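关于 Gimska

我们是一家做电视幕后口述书的小出版社，你好呀，进来坐。
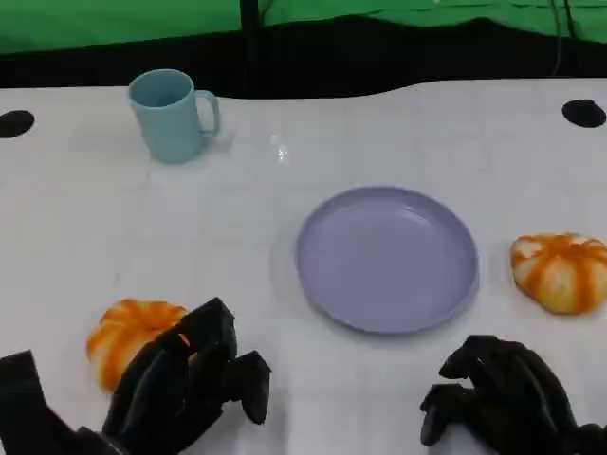

Gimska 做的书，说白了就是把做节目的人请来聊天，聊完了整理成书。配音的、缝木偶的、写片头曲的、半夜在机房剪带子的，只要当年参与过哪个我们惦记的节目，我们都想听他讲。我是这里的编辑，也是发起人，名字叫 Junhao Dong，这一页从头到尾都是我写的，所以啰嗦的地方请多担待。我约人聊天之前有一套自己的准备，先把片尾字幕抄一遍，再把录音笔的电池换掉，最后把桌子收拾干净，只留喝水的东西。我偏爱那种浅蓝色的塑料马克杯，哑光的，带个弯弯的把手，往白桌面上一放，人看着就松快。瓷杯子我也试过，录音里全是叮叮当当的声音，整理稿子的时候戴着耳机，一声一声敲得脑仁疼，从此就改用塑料的了。

我们是怎么开始的

起头是一部老木偶剧，叫《Fakir》。你要是没看过，我先给你讲两句：一个会变戏法的小老头，带着一头不爱走路的骆驼，每集走进一座新的城，在集市上摆摊，戏法总是变到一半就出岔子，然后骆驼出来收拾局面。每集很短，片头曲倒挺长，我小时候一直觉得片头曲占了节目的一半。放学回家，书包往沙发上一扔，电视一开，听见那个手鼓的前奏就知道赶上了。要是听见骆驼打喷嚏，那就晚了，片头已经过去了。

长大以后我跟朋友提起这部剧，十个里有九个不知道，剩下那个说的是另一部。我有一阵子甚至怀疑是自己做梦梦出来的！后来在一个旧货市场的纸箱里翻到一盘录像带，标签上手写着 Fakir，字迹都快褪没了，我抱着它站在那儿，老板以为我要砍价。带子拿回去，画面花得厉害，片尾字幕却还能认出来几行。我就是照着那几行字，一个一个去找人的。

第一个找到的是做骆驼的那位师傅。她在电话里听我说完来意，沉默了好一会儿，然后问我：“你是说那个脖子老掉的？”原来骆驼脖子里的那根钢丝用得太细，拍着拍着脑袋就耷拉下去，操纵的人只好让它装睡。我们小时候都以为这头骆驼性格懒散，还挺有个性的，谁能想到是钢丝的事。我那天挂了电话高兴得在屋里转圈，心想光这一件事就值得写一本书。

然后就真写了。写得很慢，找人慢，约时间慢，听录音更慢。有的人第一次见面只肯讲天气，第二次讲讲当年的盒饭，第三次才说到正题，说完又反悔，打电话来让我把某一段拿掉。我都拿掉了。初稿打印出来有 1174 页，我抱着它去打印店装订，人家说装不了，最厚的胶圈也夹不住，只能分册。那摞稿子现在还在我书架最底下，当脚垫都嫌高。成书当然没有那么厚，砍掉了一大半，砍的时候心疼得要命，光是关于盒饭的部分我就和自己吵了好几架（最后留了两页，红烧的那顿保住了）。

稿子拿去给出版社看，回信都很客气，大意是节目太冷门，读者在哪里不好说。这话也没错，我自己都说不清读者在哪里。后来我想那就自己印吧，印出来送给当年做节目的人，剩下的慢慢卖。公司名字也是那时候定的，Gimska 是《Fakir》里骆驼打喷嚏的声音，剧本上就是这么拼的。好多人问我是哪国话，我每次都得当面学一遍打喷嚏。

Marisol 来了以后

Marisol Llanos 是因为一封挑错的邮件认识的。第一本书出来没多久，我收到一封很长的来信，从目录开始，一处一处列出来哪里把人名拼错了，哪里把集数弄混了，哪张表格里的顺序和附录对不上。我看得满头大汗，看到最后一行，写的是：“书很好看，我读了两遍，第二遍是拿着铅笔读的。”我当天就回信问她愿不愿意来上班，她说她考虑考虑，考虑到了第二年二月。

她以前做过字幕，听力好得吓人，一盘杂音很大的带子，我听来听去都是嗡嗡嗡，她能告诉我后面有个人在说“灯再往左一点”。她还管着我们的索引。我以前觉得索引就是书后面那几页小字，让电脑跑一下就行，她听了以后看我的眼神我到现在都记得。她做的索引是可以当故事读的，比如“骆驼”底下分了“脖子”“喷嚏”“与导演的矛盾”“替身”，有读者写信来说，是先读完了索引才决定买书的。

我们俩经常吵。她主张保留口述人说话的样子，结巴、绕圈、说到一半去关煤气，都要留着；我总想理得顺一点，让人读着不费劲。现在的办法是先按她的来，全部照实誊出来，然后我来动手，每动一刀她都要看。动得太多的地方，她会在旁边画一个小小的叹气的脸。我有一章稿子，满页都是叹气的脸，那章最后重做了。

我们现在有谁

一共 5 个人，都不是全天坐班。除了我和 Marisol，还有一位排版，一位管发行和仓库，一位专门跑版权和老照片授权。后面三位都跟我说不想在网页上露名字，我尊重，但是我得替他们说几句好话。

排版的这位对行距有执念。我们的书拿在手里读着舒服，翻开能摊平，全是她的功劳。口述书最怕的就是谁在说话看不清，她给每本书设计的说话人标记都不一样，有一本讲配音的，不同的人用不同的字体，我起初担心太花，结果读进去以后耳朵里真能分出声音来。

管发行的这位，你要是给我们写过邮件问书什么时候到，回你的就是他。他打包有一手，书角从来没磕过（至少没人告诉过我磕过）。他还会在包裹里夹小纸条，写一句当期最喜欢的台词，这件事他做了很久我才知道，是一位读者在来信里提起的，说自己攒了一小沓。

跑授权的这位最不容易。老节目的版权啊，那真是一团毛线，公司换过名，合并过，关过门，有的合同锁在一个谁也说不清在哪儿的柜子里。一张剧照能不能印，她有时候要问上小半年，问到最后对方说：“我们也不知道归谁，你们要是查到了，麻烦告诉我们一声。”遇到实在问不到的，我们就不印那张照片，改成请当事人讲一讲照片里有什么。这样的段落我自己很喜欢，讲的人会越讲越多，讲到照片外面去。

我们出过的书

到现在出了 6 本，不多，我也不觉得丢人。每本都是一个节目或者一个行当，挑的时候没有什么科学方法，就是几个人坐下来，谁讲得最起劲就先做谁的。

第一本不用说了，是《骆驼为什么打瞌睡：Fakir 口述史》。现在卖的是修订过的版本，Marisol 信里挑的那些错都改了，她又另外挑出一批，也改了。书末多收了一篇片头曲作者的访谈，他当年写完曲子就出国了，一直以为节目没有播出过。我把录像带转出来的声音放给他听，他跟着哼，哼到手鼓那里停住了，说鼓打快了。

第二本讲配音演员，是一群给引进动画片配音的人。他们大多在同一间录音棚里工作过，一个人要配好几个角色，一会儿是国王，一会儿是国王的猫。书里有一段是两位老搭档互相揭短，一个说对方吃完韭菜盒子来录吻戏，另一个说那天根本没有吻戏，是打架戏。两个人各讲各的，谁也说服不了谁，我们就把两个版本并排印在一页上。

第三本写的是少儿点歌节目的来信组，就是专门拆信的那些人。这个题目是我们的发行同事提的，他说自己小时候寄过信，一直没被念到，想知道信去哪儿了。书里回答了这个问题，我就不在这里剧透了。读者对这本的反应挺两极的，有人觉得太散，有人说看哭了，我自己两边都同意一点。

第四本是关于片头动画的，字会飞的那种，转着圈飞过来停在屏幕中间，背后还带一条光。当年做这些的人，很多是从印刷厂和广告公司转过来的，边学边做，机器还得跟别的栏目抢，只能排到凌晨。书里图最多，印得也最贵，定价的时候我们纠结了很久，最后定得偏低，发行同事到现在提起来还要摇头。

第五本讲一档只播了一季的益智抢答节目。它停播的原因众说纷纭，我们采访到的每个人说法都不一样，有人说是抢答器老坏，有人说是主持人要去结婚，还有人坚持说节目压根没停，只是换了名字换了台。我们没有下结论，把各家说法按时间排好，读者自己去判断。好多读者写信来告诉我们他们的判断，也都不一样！

第六本是最近的，讲做声音效果的师傅们，用什么东西学马蹄，用什么东西学下雪。有一位师傅一辈子没扔过一双旧皮鞋，因为每双踩出来的声音都有用处。这本书编辑的时候，我们几个走路都开始注意自己的脚步声，挺烦人的，过了好久才好。

还有一套小册子叫 Cudo，不算在正式的书里头。Cudo 很薄，骑马钉装的，每册只放一个人的一段谈话，多半是从大书里砍下来又舍不得扔的部分，比如前面说的盒饭。有人只买 Cudo 不买书，说放在包里坐车看正好，我觉得这样也很好。它没有固定的出版时间，攒够了纸张的钱就印一册。

Fonik 是什么

问的人多，我单开一段来讲。Fonik 是我们的录音库。做书的时候录下来的谈话，书里用到的只是一小部分，其余的如果就放在硬盘里等着坏掉，那也太对不起人家坐下来讲那么久了。所以我们把它们整理起来，编上目录，放进 Fonik，目前有 730 小时。

里面的录音分两种。一种是当事人同意公开的，谁都可以预约来听，在我们这里戴着耳机听，也可以写信申请一小段用在研究或者学校作业里。另一种是当事人说过先别放出来的，有的要等几年，有的要等到人不在了以后，这些我们就老老实实锁着，连目录上也只写个编号。有研究者为这个跟我磨过，说就听一耳朵，我没有答应，以后也不会答应。人家是信我们才讲的。

整理录音是个磨人的活儿，要一边听一边记，几分几秒说到谁，提到哪个节目，有没有唱起来（真的会唱起来，配音演员尤其爱唱）。Marisol 定了一套记法，看起来像乐谱，刚来帮忙的人都会被吓一跳，用惯了又都说离不开。我自己最爱听的是开头，录音笔刚打开的那一小会儿，人还没进入状态，会说“这就开始了吗”“我坐这儿行不行”“水在哪儿”。我们没有把这些剪掉，每一段都留着。

我们做书的几个老规矩

跟我们合作过的人都知道，我们有几个脾气，提前讲清楚省得大家为难。

稿子一定给口述人本人看过才付印，看几遍都可以，想改就改，想拿掉就拿掉。有的人看完把自己骂人的话全删了，隔两天又打电话来让我们加回去，我们也照办。这样当然拖进度，有一本书因为一位老先生要等孙女放假回来念给他听，整整推了一个季节。推就推吧。

两个人说法对不上的时候，我们都印。记忆这个东西，过了那么多年，谁也不敢打包票，我采访我妈问我小时候的事，她跟我爸都能讲出两个孩子来。凡是能查到节目单、场记、报纸的，我们会在注释里写明查到了什么；查不到的，也写明没有查到。

不写坏话书。有同行建议过，说你们手里肯定有猛料，做一本准能卖。手里有没有我不说，反正不做。谁和谁拍桌子吵过架，如果跟节目怎么做出来的有关系，当事人也愿意讲，那就放进去；光是为了热闹的，就留在饭桌上。

封面上不放“史上最全”。第一本的腰封我们印过类似的话，没过多久就有读者来信，列出来我们漏掉的好几集特别节目，我脸红了很久，后来就连腰封也一起取消了，还省纸。

常有人问的

你们收投稿吗？收的，欢迎得很。整本书稿也行，一个题目加几页样章也行，只有一个想法加上一个知道内情的亲戚，那也行，我们最喜欢这种亲戚。请写清楚是哪个节目或者哪个行当，你打算找谁聊，已经聊过谁。我们看得慢，回得也慢，但是每一封都回。

你们只做少儿节目吗？不是的，只是恰好前面几本少儿的居多，大概跟我们几个的年纪有关系，惦记的都是那时候的东西。成人看的戏曲栏目、天气预报、深夜电影介绍，我们都有兴趣，天气预报这个我已经惦记好久了，谁家有亲戚在里面画过云的，请务必联系我。

能不能请你们帮忙找一部老节目？可以来信问，我们知道的一定告诉你。不过请多写一点线索，“有个戴帽子的人”这种，我们收到过好多封，戴帽子的人实在太多了。记得片头曲的，哼一段录下来发给我们最管用，Marisol 认曲子特别准，跑调的也能认。

老带子老剧本可以捐给你们吗？先别寄，先写信。有些带子在路上颠一颠就完了，我们会先问问你带子的样子，有没有发霉，再商量怎么办。我们自己修不了的，会帮你问问别的地方。还有，寄之前请跟家里人商量好，我们遇到过寄来了又被奶奶要回去的，来回折腾，奶奶也不高兴。

书在哪里买？写信给我们最直接，几家相熟的独立书店也有。断货的那几本会不会重印，要看纸价，也要看发行同事的心情（开玩笑的，主要看纸价）。点歌来信的那本现在就剩最后一点儿库存，想要的抓紧。

能去你们那里参观吗？能的，提前约。地方很小，门不好找，从院子侧面的楼梯上来，看见鞋架就到了。上午一般都在安静地听录音，下午比较适合聊天，下午四点钟以后还有点心。来听 Fonik 的朋友请带上自己习惯的耳机，我们备着的那副夹耳朵，我戴久了都受不了。

最近在忙的

正在做的一本，是关于外景大巴司机的。这群人从来没出现在片尾字幕里，可是每个外景节目他们都在，知道哪条路会堵，哪个主持人晕车，哪天的雨下了多久。我跟着其中一位师傅坐了一整天的车，他开车的时候不讲话，停下来等红灯就讲一句，绿灯一亮又不讲了，所以那天的录音特别碎，Marisol 整理的时候给每个红灯都编了号。稿子还在补，有两位师傅只肯当面聊，家又住得远，得等天气暖和一点再跑一趟。

另外 Cudo 的下一册已经送去印了，放的是配音那本书里没用完的一段，讲怎么用嗓子学老冰箱启动的声音。我在办公室学了一个星期，同事都搬到隔壁屋去了。

要是你，或者你家里谁，以前在哪个节目里干过活，不管是台前的还是给大家订盒饭的，都请给我们写信。信里不用讲得很周全，写个节目名字，写个方便接电话的时间就行，剩下的我来打给你。

Junhao Dong
Gimska 编辑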